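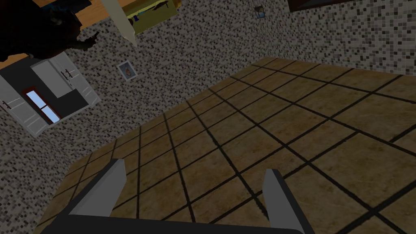 A reply to my last post said the dark grout was a mistake and I'd regret it by winter. Maybe. I went with dark because the old floor had pale grout and I scrubbed it every second weekend for years.

Anyway, for those who asked what the whole job came to: the tiles were from Brimwood, end of line, $47 a square metre. I bought 18 square metres, which left me half a box over. Keep the half box. You will crack one eventually and they won't make that colour any more.

Total with adhesive, grout, spacers and hire of the wet saw was $1,962. Labour was me, so nothing, unless you count my knees.

The adhesive was Grekance. Smells awful, goes off quickly in warm weather. Mix half a bucket at a time.

Two shops quoted me for supply and lay. Modise were the cheaper of the two but couldn't start until April. Alanus never rang back after the measure.

Someone else wants to know about sealing. I sealed the grout twice, a day between coats, and left the tiles alone. Check whether yours are porcelain or ceramic before you buy anything in a bottle.

Spent $69 on good knee pads halfway through. Should have bought them first – the cheap foam ones slide down to your ankles.

Laundry is next. Same tiles if I can find enough, otherwise vinyl. The drain in there sits a bit high on one side so I'll have to sort out the fall before anything gets laid. Will post when I've pulled the old lino up.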